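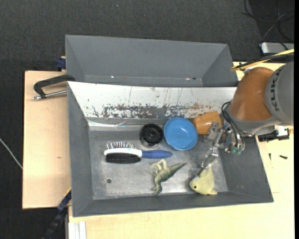 The front bin at half past ten, with the brush, the bowl, the orange cup and the green dinosaur

Odds and ends day at Kirholm

A few of you asked for more of the odds and ends bins after the last gallery, so I've put together a page for it. It's only one picture this time (my phone had the rest and my phone is now in a bag of rice), but I've written up the things in it one by one, and a few that didn't make it in. Grab a cuppa.

For anyone new, Kirholm is the hall behind the Vultidum hardware shop, and on sorting days we put everything that doesn't belong to a category into big metal bins. Clothes have racks. Books have shelves. A cup with no saucer has a bin. I've been doing the odds and ends for three years now and I still like it better than any other job in the place, even though my colour-coded stickers have never once lasted until lunch.

The hairbrush

My favourite of the lot! It's one of those double-sided ones, metal pins with little tips on one side and thick black bristles on the other, with a blue handle. My nan kept one very like it on her dresser and used the pin side on me and the bristle side on the dog, or possibly the other way around. I've priced it at 3 dollars. If you've got a long-haired cat that'll put up with it, come and get it.

The blue bowl

Plain, round, a good colour. I have a weakness for small bowls and I'm not allowed to take any more home, so I'm leaving this one for somebody with cupboard space. Nice for olives, or keys, or the screws left over after you've put the bookcase together.

The orange cup

Very shiny, very orange. I've got a soft spot for anything this colour because our first caravan had an orange kitchen – orange bench, orange curtains, orange kettle – and we ate off orange plates in it every July and froze. I'd love to find this one a few mates. If you've got orange cups at the back of a cupboard and you're sick of them, drop them in and I'll make up a set.

The round black thing

Rings inside rings, with a little circle in the centre. I've had guesses already from the Wirkbridge crowd (lid, coaster, part of a speaker) and I'm not committing to any of them. It goes in the mystery tray at 50 cents until somebody claims to know. Last year's mystery tray champion was a brass contraption that sat there for 13 weeks and then went to a man who collected fishing reels. He seemed pleased.

The dinosaur

Green, with a proper pointed tail. Dinosaurs never last long on the toy table, and green ones go first, I couldn't tell you why. I usually set them up facing the door so the kids spot them on the way in, and then I get to listen to the negotiations with the parents. I've put this one at 2 dollars and I'll be flexible if someone's pocket money is short.

The plush

Down in the corner by the dinosaur, a pale yellowish-green. Soft toys all get a wash before they go out, and then they're pegged up by the back window, where they look a bit sorry for themselves until they've dried. I'll have it out with the others next time.

The bins themselves

People do ask! They're not for sale, sorry. You can see how scraped the coating has got along the back wall of that front one, and there's some rusty brown coming through as well. I keep saying I'll sand it and give it a coat of something grey, and then it's sorting day again and it's full of cups. If anyone's got a half tin of metal paint in the shed, I'd gladly take it off your hands.

Next sorting day is 8th March, doors at 8 in the morning, side entrance please as the front steps are being redone. Bring toys, kitchen things, brushes, mysteries. No mattresses.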